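## 3. Setting up the Nokitz 16 counter brewer

This section covers unpacking, water connection, first fill, cup settings and the first brew. It applies to the tank model and the plumbed model. Steps marked (P) are for the plumbed model only, and steps marked (T) are for the tank model only.

The brewer takes paper cups, china mugs and the MacBrayne carafe. Ribbed paper cups are fine, with or without a lid in stock. Lids go on after the drink is poured.
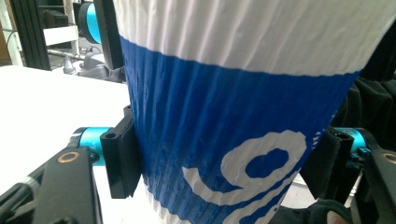
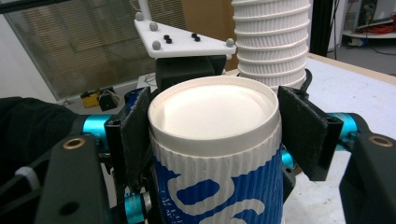
### 3.1 Before you start

Check that the carton holds the following:

- brewer
- drip tray and grid
- brew basket
- water tank (T) or braided hose with two washers (P)
- hardness test strips
- tray key
- power cord

If anything is missing, write down the serial number from the label behind the drip tray and contact the dealer. Parts ship from Grostau on the next working day. The spare parts list in section 9 gives the order codes.

You will also need a level, a clean jug, a dry cloth and a Phillips screwdriver. For the plumbed model, add an adjustable wrench and a bucket.

**Caution:** The brewer is heavy when full. Never move it with water in the boiler. To drain it, see section 7.2.

### 3.2 Choosing the spot

1. Pick a counter that is flat, firm and at least 16 inches deep.
2. Leave a hand's width free behind the machine and on both sides. The vents are at the back, low down.
3. Check the height under any wall cabinets. The top lid has to open all the way for you to get at the basket.
4. Make sure the power cord reaches the outlet without an extension cord. The outlet should be on its own 15-amp circuit. A refrigerator or microwave on the same circuit will trip the breaker sooner or later.
5. Set the brewer down and put the level on the top lid, first left to right, then front to back.
6. Turn the front feet until the bubble is centered. The back feet do not adjust.

**Note:** A brewer that leans forward pours short on the large setting and leaves water sitting in the basket. If you see either fault later on, come back to step 5 before you call for service.

Do not set the machine on a cart with wheels. If there is no other place for it, lock the wheels and use the tank model.

### 3.3 Testing the water

The machine needs to know how hard your water is. It uses this setting to decide when to ask for descaling.

1. Run the cold tap for one minute.
2. Fill a clean cup from the tap.
3. Dip a test strip for one second, shake it once, and lay it flat.
4. Wait one minute and compare the strip with the chart on the packet.
5. Write the number (1 to 5) on the inside cover of this guide.

At 4 or 5, fit a filter. The Clalden cartridge fits both models. On the tank model it pushes into the socket at the bottom of the tank. On the plumbed model it screws into a separate head, sold with its own instructions.

Do not use distilled water. The level sensor can't read it and the display will go on asking for water with the boiler already full.

### 3.4 Connecting the water

**Tank model (T)**

1. Lift the tank straight up and off.
2. Rinse it with cold water. Wipe the outside dry.
3. Fill to the upper line.
4. Put the tank back and press down until the valve clicks.

**Plumbed model (P)**

1. Close the shutoff valve on the cold supply line.
2. Put one washer in each end of the braided hose.
3. Screw one end to the shutoff valve by hand, then a quarter turn with the wrench.
4. Hold the free end over the bucket and open the valve. Let it run until the water is clear, then close it.
5. Screw the free end to the inlet on the back of the brewer. Again, hand tight and a quarter turn.
6. Open the valve slowly and feel both joints with a dry finger.
7. Leave it for ten minutes and check again.

**Caution:** Use the new hose that came with the machine. An old hose from another appliance may have the same thread and still leak under pressure.

If a joint drips, close the valve, undo the joint and look at the washer. Most drips come from a washer that has folded over. More force on the wrench will only split it.

### 3.5 First fill and heating

1. Check that the power switch at the back is off.
2. Plug in the cord.
3. Slide in the empty brew basket and close the lid.
4. Place the carafe or the jug under the spout.
5. Turn the switch on. The display shows FILL and the pump starts.
6. Wait until the display changes to HEAT. The pump is loud while it is drawing air, and this is normal on the first fill.
7. Wait for READY.

The first heating takes longer than later ones. If FILL stays on the display and the pump keeps running, switch off and check that the tank is seated or the shutoff valve is open. The pump should not run dry for more than 15 minutes in all.

**Note:** A little steam from the vent on top is normal during heating. Water from the vent is not. Switch off and see section 8.

Once the display shows READY, rinse the system:

1. Press and hold RINSE until it beeps.
2. Let the water run through into the carafe. It will be very hot.
3. Empty the carafe in the sink.
4. Repeat twice.

The rinse water may look slightly cloudy the first time. If it is still cloudy after the third rinse, do one more.

### 3.6 Entering the basic settings

Press MENU and use the arrows. OK saves, and BACK leaves the setting as it was.

| Menu item | Choices | As shipped |
|---|---|---|
| Hardness | 1 to 5 | 3 |
| Clock | 12 or 24 hour | 12 hour |
| Sleep | 1, 2, 4 hours, never | 2 hours |
| Sound | on, low, off | on |
| Cup size | small, medium, large | medium |
| Tray lock | on, off | off |

Set the hardness first. The other settings can wait.

The clock does not change itself in March and has to be moved ahead by hand. It loses its time in a power cut longer than a few hours.

Tray lock is meant for self-service counters. When it is on, the drip tray can't be pulled out without the small key. Keep the key somewhere other than in the tray.

### 3.7 Matching the pour to your cups

The shipped pour sizes suit common cups, but paper cups sold under the same size name can differ by a good mouthful. Set the pour with the cups you will be using. If you buy from a different supplier, do it again.

1. Go to MENU, then Cup size, and choose the size you want to set.
2. Hold OK until the word TEACH appears.
3. Put an empty cup on the grid, centered under the spout.
4. Press and hold BREW. Hot water starts to pour.
5. Let go when the water is a finger's width below the rim.
6. Wait for the last drops.
7. Press OK to save or BACK to try again.

**Caution:** The water is close to boiling. Keep your hand away from the cup while it fills, and leave a thin-walled paper cup standing until it has a sleeve on.

For drinks with milk, stop lower. Two fingers' width is a good start for a splash, more if people at your counter like it pale.

Tall cups fit under the spout with the grid in place. For a travel mug, take out the grid and stand the mug on the floor of the tray. For low china cups, flip the grid over so that the raised side is up — this cuts down on splashing.

Store spare cups upside down or in their sleeves, away from the steam vent. Cups kept on top of the machine go soft at the rim and the lids won't seat.

### 3.8 First brew

1. Put a paper filter in the basket. Press the seam flat.
2. Add ground coffee. For the medium setting use two level scoops, for the carafe use eight.
3. Shake the basket gently to level the grounds.
4. Slide the basket in until it stops.
5. Place the cup or carafe.
6. Press BREW.
7. Wait for the beep before taking the cup away. There is a short pause in the middle of the brew, and people often take it for the end.

Throw the first brew out. From the second on, taste it and adjust:

- **Weak or watery:** add half a scoop, or use a finer grind.
- **Bitter:** use a coarser grind. Check that the basket is clean.
- **Grounds in the cup:** the paper filter has folded in. Use the size printed on the basket.
- **Lukewarm:** warm china mugs first. If it is lukewarm in paper as well, check that HEAT is not still on the display.

### 3.9 The counter and the service light

The machine counts every brew. To see the count, hold BACK and OK together. A new machine may show a small number from factory testing.

The wrench light comes on at 1,945 brews and asks for a new spout seal. You can change the seal yourself with the kit in the service bag (section 7.4). At 3,009 brews the light comes on again, this time for the pump check, and that job is for the dealer. The brewer keeps working with the light on.

Rinses and TEACH pours are not counted.

### 3.10 Setup record

Fill this in when the setup is finished and keep it with the guide. The dealer will ask for it if the pump or boiler has to be replaced under warranty. The first line shows how it should look.

| Date | Set up by | Model | Hardness | Filter |
|---|---|---|---|---|
| May 26, 2021 | Thodoris Margaritis | P | 4 | Clalden |
| | | | | |
| | | | | |

If the machine moves to another building, test the water again and start a new line. Daily cleaning is in section 4.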